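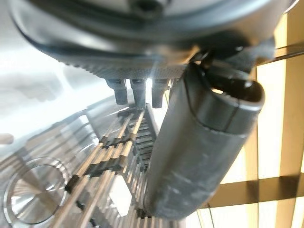 Wrist view over the rack. Lattice at right.

The evaluation period was 30 days. The unit came from Brondness in 2 crates, with a manual, a spare finger and a return label already filled in. My job was to write the report. Kiltiteo paid per report and did not pay extra for long ones.

I had the gripper lower to the rack, hold, and rise. I logged each cycle. The service contract, sold separately under the name Trollov, promised that the wrist would learn the site by the end of the first week. The manual did not define "learn."

On day six it stopped above the rack and stayed there. No fault code. I checked the supply, the wrist cable and the joint temperatures, all within limits. After 65 seconds it resumed. The event log gave the cause as "listening."

I searched the manual for the word. It appeared once, in the section on disposal.

I opened a ticket. Trollov support answered in an hour and asked what the room had sounded like. I wrote that there was a fan, and the building. They asked which building. I gave the address. They closed the ticket as resolved.
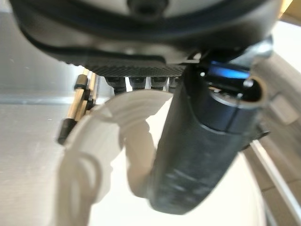

Wrist view, white finger forward, blue band lit.

The stops came daily after that, always the same length. I moved the start time forward an hour and the stop moved with it. I switched off the fan. The unit held for its 65 seconds, and I stood next to it and found that I was holding still too. There was a hum in the steel that I had not noticed in four years of working there. It was low and even, and it ended a moment before the arm moved.

The report form had a field for positional accuracy, a field for noise and a field for recommended use. I filled in the first two from the log. Under the third I wrote "light handling, supervised," deleted "supervised," and put it back.

Brondness sent a courier on the last day. I had the crates open and the label on. The unit was partway through a cycle, so I asked him to wait. He looked at his watch, and then he stopped looking at it.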